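Kitchen chore automation

Kitchen chore automation is the use of robot arms or mobile robots to carry out ordinary kitchen work such as putting away food, loading a dish rack, setting out plates and operating small appliances. It is a branch of household robotics. As of the most recent work in the field, single chores can be done under controlled conditions, but no general-purpose machine takes over the kitchen work of a typical home.

Background

Factory robots have handled parts for decades, usually with each part arriving at a known spot and angle. A kitchen offers neither. Items differ in size, weight and stiffness, and they are left wherever the last person put them. Early household projects dealt with this by fixing the position of every object. Later projects use cameras and learned control, in which the arm is trained on many recorded examples of a task.

Tabletop tasks

Most research is done on a tabletop with a single arm and a small set of kitchen items, often including toy food and toy appliances. Common tasks are moving a piece of fruit to a plate or bowl, clearing a basket, and opening or closing an oven door.
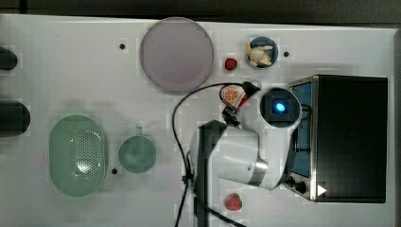
Tasks of this kind are usually scored by success rate over a fixed number of trials. In the Urio test set, drawn up by Adhiambo Lyimo and Kanini Temba, each task is run 50 times, with the items moved between runs. A run fails if an item is dropped outside the target or if the arm takes longer than 30 seconds. The time limit was disputed by Joyce Owino, who argued that a slow machine is still useful if it works while the house is empty.

Rigid items with a clear shape give the best results. Thin plates lying flat are harder, as the gripper has little to hold. Bottles can roll when touched, and a container placed close to the target limits the angles from which the arm can approach.
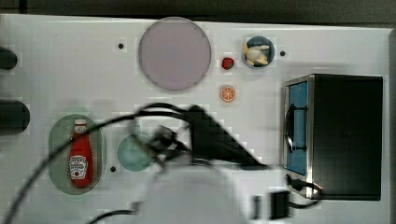

Robot arm in motion over a tabletop with a ketchup bottle, plates and toy food.

Combined chores

A chore as people understand it is a chain of such tasks. The Leltden project, led by Ebuka Edet, joined eight tabletop tasks into one sequence and found that most failures came from small errors carried forward – a plate set down slightly off center, for example, that was out of reach two steps later. Recovery from errors is treated by many authors as the main open problem.

Household and shop-floor use

Shop-floor use is further along. The packing line maker Pleltevik sells an arm that sorts bottles and trays, and its work area is laid out for the machine. Todska, a maker of home appliances, ran a trial in staffed test kitchens, where an operator could take control remotely. Esther Mushi, who reviewed the trial, noted that the need for an operator made the cost per chore hard to compare with that of hired help.

See also

Domestic robot
Robotic manipulation
Remote operation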